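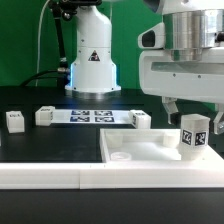
One reviewer of our earlier report objected that a cell of this type loses its accuracy slowly, and that a calibration made only at installation says little about its later condition. We accept this remark, and for the Kassa cell we now repeat the check after every 80 cycles.

**Figure 1.** Kassa cell with the gripper open at the marked block in the tray.

### 3.2 Upkeep of the cell

The check uses the mat with four printed markers behind the tray. The Prekent software reads the markers and compares their positions with the stored values. If the difference is larger than 2 mm, the arm is stopped and calibrated again. The gripper fingers are cleaned at the same time. Over 866 cycles a new calibration was needed twice, both times after a cable had been moved.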